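Tema 4. La automatización en la lavandería: qué cambia para la plantilla

Retomamos el caso de Bruneo, la lavandería de hotel que vimos el otro día (traed leído el anexo, por favor, que luego vamos con prisas). Tender calcetines parece poca cosa, pero quien ha pasado un turno entero poniendo pinzas sabe cómo acaban las muñecas.

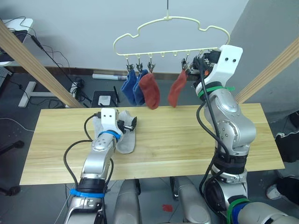

En Bruneo el puesto no desapareció: pasó a llamarse supervisión de tendido, con más de 100 horas de formación y, ay, el mismo sueldo. Sobre ese punto discutiremos con calma en el seminario de diciembre. 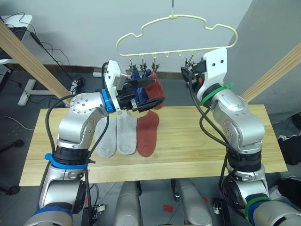 Una operaria comentó que ahora le duele menos la espalda, pero que echa de menos charlar con las compañeras mientras tendían.

Para casa: leed el convenio de Vasten y comparadlo.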